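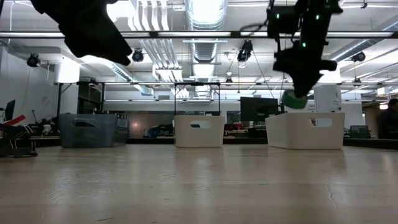
Handled storage bin

A handled storage bin is a small, open-topped container, usually rectangular and made of plastic, with an opening in one or more of its walls that serves as a handle. It is used on shelves, in cupboards and drawers, and on workbenches, where it keeps small supplies together and allows them to be moved as a group. Common contents include rolls of tape, cleaning cloths, cables, packets of food, stationery and hand tools. The type is also sold as an organizer bin, pantry bin, shelf bin or handy basket, although the last name is more often given to containers with perforated walls.

The handled storage bin differs from a tote, which is larger and normally has a lid, and from a parts bin, which has a cut-down front and is made to hang from a rail or louvered panel.

Form

The typical bin has a flat base, four walls that lean outward slightly, and a rolled or thickened rim. The lean, called draft, lets the molded part come out of its mold and also lets empty bins nest inside one another. Bins with almost no draft hold more for the shelf space they take up but nest poorly, and some will not nest at all.

The handle is most often a slot with rounded ends, placed a short distance below the rim. Oval slots are common because a rounded opening spreads the load around its edge. Square corners tend to crack when a heavy bin is lifted by one end. On long, narrow bins the slots are in the short walls, so that the bin can be drawn out of a deep cupboard like a drawer. On wide bins they may be in the long walls.

Some makers add a raised lip around the inside of the slot to protect the fingers. Others leave the wall plain, and the slot then has the same thickness as the rest of the bin.

Materials and color

Most handled bins are injection molded. Polypropylene is used for opaque and translucent bins and is somewhat flexible. Polystyrene and PET are used for fully clear bins, which look like glass when new but scratch and crack more readily. Metal, bamboo and coated-paper bins of the same shape are made in smaller numbers.

The color of a bin affects how it is used. Clear and lightly tinted bins show their contents from the side and need fewer labels. Opaque white bins give a more even appearance on open shelves and hide mixed contents. Translucent gray is a compromise: shapes and strong colors show through, while small print does not. The kinds are often mixed in one work area, as on the bench in the opening picture, where a translucent gray bin stands to the left of two white ones, the right-hand one larger than its neighbor. A roll of green tape is suspended over the larger bin.

Sizes

There is no general standard for the outside dimensions. Makers usually design a family of bins around a common shelf depth, with a full-size bin and others that take up a half or a third of its footprint. The Draketti range, for instance, is built on a base length of 325 millimeters, and the shorter bins in the range are made so that 2 of them fill the space of a full one. The Wiletti shelf series uses the same idea but keeps the width constant and changes the height instead.

Bins from different families seldom line up well. A difference of a few millimeters in the rim is enough to stop one bin from nesting in another, and stacks of mixed makes lean or jam. Users who expect to add bins later generally stay with one series.

Capacity is quoted in liters or quarts and is normally measured to the rim. The usable capacity is lower, as a bin filled above the level of the handle slot lets small items fall through it.

Use on workbenches

On a bench, open bins are used either as supply bins, from which items are taken during work, or as sorting bins, into which items are placed. The two uses call for different positions. Supply bins stand within easy reach, often to one side. Sorting bins are commonly set in a row along the back of the bench, leaving the front clear.

A row of three is a frequent arrangement on a bench of ordinary width. Each bin can be given one class of item, or two can be given a class each and the third kept for anything left over. Spacing the bins apart makes it easier to reach over a rim without catching the next one, but it uses more of the bench. Bins pushed close together are steadier, and the row can be squared up against a rail or back stop. A bin that rests partly on such a rail sits at a slight tilt, and loose round items in it collect at the low end.

Light bins slide when something is dropped into them. Rubber feet, a strip of shelf liner or a piece of double-sided tape under the base is used to hold them in place. On finished wood the adhesive type can lift the coating when removed.

Storing rolls of tape

Rolls of tape are among the most common bench items kept in open bins. A roll may be stored flat, with its side against the base, or on edge. Flat storage is stable, and the roll does not wander when the bin is carried. Storage on edge takes less floor area and makes the color of each roll easy to see from above, though a part-filled bin of upright rolls will shift whenever one is taken out.

Tape makers generally advise keeping rolls away from direct sun and heat. Soft adhesives creep under load, and a roll left on edge under the weight of others may develop a flat spot. Dust collects on the exposed sides of the adhesive layers, especially when rolls lie on a dirty surface, and shows later as a gray line along both edges of the tape. A clean bin prevents most of this, and some users put each roll in a bag as well.

Colored tapes are usually sorted by color, by width or by purpose. Sorting by color suits marking and electrical tapes, where the color carries a meaning. Sorting by width suits masking and packing tapes. In the arrangement below, a red roll with a pale core lies flat in the right-hand bin, a clear whitish one, and the white center bin and the translucent dark gray bin at left are empty.

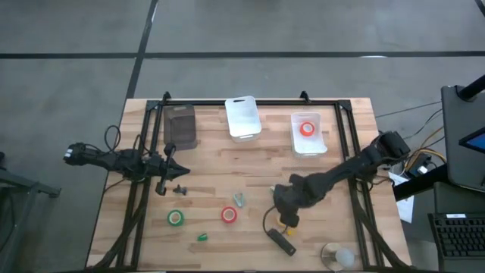
Use in the home

In kitchens the handled bin is used mainly in deep cupboards and refrigerators. Packets, sachets and small jars that would otherwise be lost behind larger goods are kept in a bin that slides out whole. In refrigerators the bin also catches spills. Clear types are preferred in both places.

In bathrooms and utility rooms the bins hold cleaning supplies, spare soap and first-aid items. Slots in the base, found on some models, let water drain but make the bin unsuitable for liquids that may leak.

In home offices they hold cables, chargers, notebooks and mailing supplies. A shallow bin works better for cables than a deep one – coils piled on top of one another tend to tangle when the lowest is pulled out.

Labeling

Labels are placed on the front wall, either below the handle slot or beside it. Adhesive labels hold well on smooth polypropylene only if the adhesive is made for low-energy plastics, and ordinary paper labels often peel at the corners within a few weeks. Clip-on label holders that hook over the rim avoid the problem. A card hung in the handle slot is sometimes used, but it blocks the grip.

Where bins are moved often, the shelf is labeled as well as the bin. Fothergill, a supplier of school and workshop furniture, sells shelving with a label strip on the front edge for this purpose.

Care

Polypropylene bins can be washed by hand in warm water with dish soap. Many are marked as safe for the top rack of a dishwasher. Clear polystyrene bins should not be machine washed, as heat makes them craze. Adhesive residue left by tape or labels can be removed from polypropylene with rubbing alcohol or a little cooking oil, followed by soap. Strong solvents such as acetone will cloud or dissolve clear polystyrene.

Cracks generally start at the handle slot or at a bottom corner. A cracked bin can still hold light items, but it should not be lifted by the damaged end.

Commercial ranges

Handled bins are sold singly and in sets. The Rullow catalog lists 17 sizes, each in white, gray and clear, and supplies them in cartons for shops and warehouses. Draketti and Wiletti sell mainly in sets of mixed sizes for household use. Large buyers such as schools and parts rooms order by the pallet, which for nested bins of the smallest size can hold almost 4,000 pieces.

See also

Drawer divider
Parts bin
Shelf liner
Tote (container)
Workbench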